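Ticket 3000 - tower will not start after parts swap
Opened by: Euan Aitken
Status: open, waiting on parts shelf

Symptom
Hello all, and thank you for being so patient with me on this one. The old tower from the Stostach desk powers up for a second or two, the fans give a little spin, and then it goes quiet again. No beeps and nothing on the monitor. I tried two outlets and a different power cord before I opened it up, so I think we can leave the wall out of it.

Step 1. Strip it back
I laid the case on its side on the slatted table, took the side panel off and went down to bare basics - no processor in the socket, bracket up, and every memory slot empty. I left the expansion card where it was, and the drive cage too, as those blue latches are stiff and I didn't want to snap one.

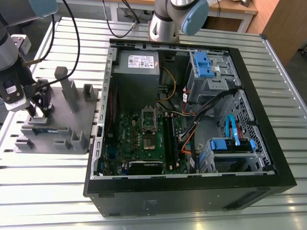 Step 2. Processor and memory
Please look at the socket under a good lamp before a chip goes in, and don't force the bracket. For memory, start with a single module and try it in each slot in turn. It's slow going, I know, but it did find the fault on ticket 245 last August.
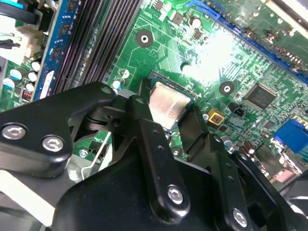

If it still shuts off after that, my next guess is the power supply. Amer thinks there's a spare 400 watt unit on the shelf marked Erent, and I'll go and dig it out after lunch. Please add your notes below, even the small ones!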